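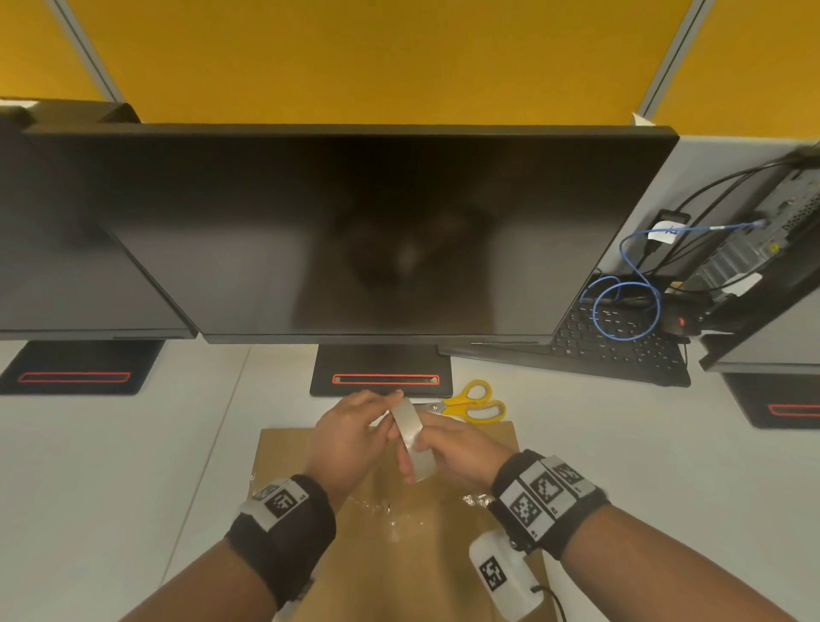
Chapter 6
Closing and Sealing Cartons

6.1 Why the seal matters

A carton is only as strong as its weakest seam. The board may be rated for a heavy load, but if the bottom flaps open when the carton is lifted, the rating means little. In May the packing room at Nundik in Lindville went through its returns and found 212 damaged parcels. Of these, 108 had failed at the tape. The boxes themselves were sound.

Most of this chapter deals with clear plastic packing tape, the kind sold on a wide roll and used in homes, offices and small shipping rooms. Paper tape and strapping are covered in Chapter 7.

6.2 Finding and lifting the end

Tape used without a dispenser has to be started by hand. The end of a clear roll is hard to see. Turn the roll slowly and run a fingernail across the surface until it catches. Lift one corner, then work toward the other side. If the tape splits and a narrow strip comes away, stop pulling and go back to the uncut edge. Throw out any piece that has folded onto itself.

Hold the roll in one hand and draw the tape off with the other. Keep scissors within reach before you start. After each cut, fold the last quarter inch of the roll under to make a tab.

6.3 Preparing the cardboard

Tape sticks to the top layer of paper, so dust and loose fibers weaken the bond. Wipe the board with a dry cloth. Old tape should be pressed flat or removed. Cartons stored below 50 percent of their rated load may be reused once if the corners are firm.

Terms to know in this chapter: center seam, edge seam, overhang, H-seal, tab.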